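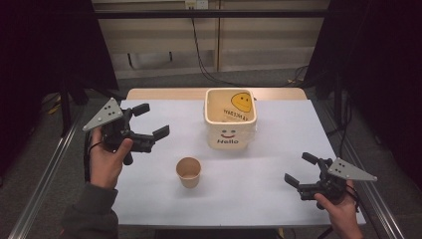 Cup + Hello bucket, both grippers up and open, white sheet down. Start pose for the cup-in-bucket set.

May, 2:40 pm

Rules pass on the handheld station before we let Skodilport people use it. Writing down what we agreed so it stops living in Horațiu's head.

Start pose
- Both grippers in view, jaws open, nothing touching paper or props. Hold it for a count of 2, then go.
- Tag plates angled up and out. If a thumb or sleeve creeps over the dots the track drops and the episode is junk. Dark sleeves fine, loose cuffs no.
- Cup upright, in front of the bucket, clear gap between. Gap can vary (should vary!) but never touching at start.
- Bucket empty. Look inside every time. Domnica found a cup still in there nine episodes into the last batch, all nine tossed.

Cords
Wrist loop on before you pick up the handle. Cable goes down and away from the work side, never across the sheet. I'd like this one as a hard stop, Horațiu says a warning is enough. Left as hard stop for now, he can argue it with Assefa.

Sheet
White paper, flat, strip of bare table showing at the back. Change when creased or marked. Old wording said "when dirty", which everybody read differently. New wording: any mark you can see from standing height = change it.

Episode length
Cap is 60 s. Over that, stop and redo, don't trim. Jerent's draft let you trim the tail and we ended up with clips that finish mid-release, no use to anyone. Release has to be in the clip, plus both grippers back out and open.

Fails
Keep them. Tag them fail, one word for why (drop / tip / miss / track). Don't delete on the spot even if its embarassing. Deleting was the biggest problem in the Flemwood set: 277 episodes logged, folder didn't match, no way to tell which went or why. Domnica spent a whole morning on it and we still don't know.

Crushing
Paper cups. Close until it holds, no more. A cup with a fold in the wall gets swapped before the next start, not after the block. Squashed ones go in the trash and NOT back in the stack, please.

Breaks
18 episodes then put both down and swap operator. Domnica wanted longer blocks, but her own wrist was sore by the end of the morning so she gave in. Log the swap with initials, the file doesn't know who's holding the thing.

Floor
Clear behind and either side of the table before a block. Step back room for the operator. Curtains stay where they are, don't shift them halfway through a set. If you have to, new set number.

Still open
- left/right roles: free choice or fixed per block? I say fixed. Horațiu says free. Ask Assefa.
- does the bucket face have to point at the operator? Smiley side forward so far. Probably should rotate it, but then the log needs a column for it
- calibration check at start of day only, or after every swap too? Doing both till someone complains
- who signs the sheet when Domnica's out

Typed version goes on the shelf by the door once the cord thing is settled. Until then use this page and ignore teh laminated one, it's the old Jerent text.

Horațiu is running the next block to these rules, me logging. Starting 3:15.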